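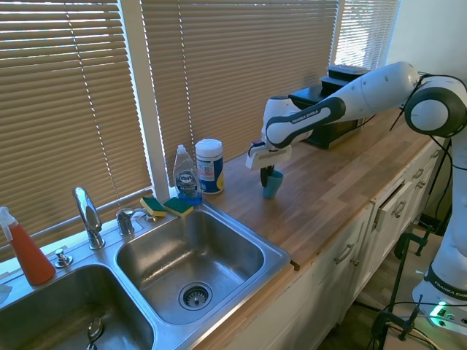

The butcher-block counter and double sink, with a teal cup on the wood beside the right basin.

Kelechi Oyelaran has managed the shared kitchen at Eltonis, in Mevovthorpe, for 2 years. Her remit covers the sink, the worktop and everything stored on them. She keeps a maintenance log which stood at 1,144 entries when we spoke in March, and 699 of those concern the sink or the wood next to it.

"The joint is the weak point," she says. "You have steel set into timber. Water sits on the line between them, and the timber takes it up. Oil slows that down. It doesn't stop it."

The counter is butcher block, light in colour, and is oiled with a product the building buys under the name Kalo. Oyelaran applies it in thin coats along the grain and leaves each coat overnight. The strip by the right basin gets an extra coat. She sands that strip first, by hand, and wipes off the dust with a barely damp cloth.

Cups are the main source of marks. A cup left upright on the wood with a wet base will leave a ring, and a dark ring has to be sanded out. The kitchen rule is therefore short: a used cup goes in the right basin, standing up, clear of the strainer.

"Clear of the strainer matters," she says. "If it sits over the holes, the basin drains slowly and you get a film round the bottom."

The left basin is kept for soaking. Ebere Obi, who looks after the plumbing, asked for the split when the drains were last taken apart. He wanted food waste going down one side only.

"With two basins in use for everything, I had two traps to clean," Obi says. "Now I open the left one on a schedule and the right one when somebody reports it."

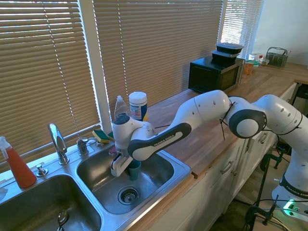
Supplies live along the back of the sink. Dish soap stands by the window, where the level can be read through the clear bottle, and the sponges lie on the ledge in front. Oyelaran would prefer them on edge. Flat sponges dry slowly on the underside, and she has tried a wire rack made by Jibrin, which rusted at the welds. A replacement is under discussion.

Sponges are yellow with a green scouring side. The green side is for the steel and for pans. It is not to be used on the counter, where it cuts through the oil and leaves a dull patch that shows in low sun.

The blinds help with that inspection. Oyelaran checks the surface in bright weather with the slats partly open, looking along the wood from one end. Raised grain is visible from that angle and can be felt with the back of the hand.

Asked what she would change, she names the height of the tap. The tall spout makes it easy to fill a large pot, but at full flow the water splashes over the rim. Obi has offered to fit a flow restrictor. The part costs 40 pounds and is on the list for the next order.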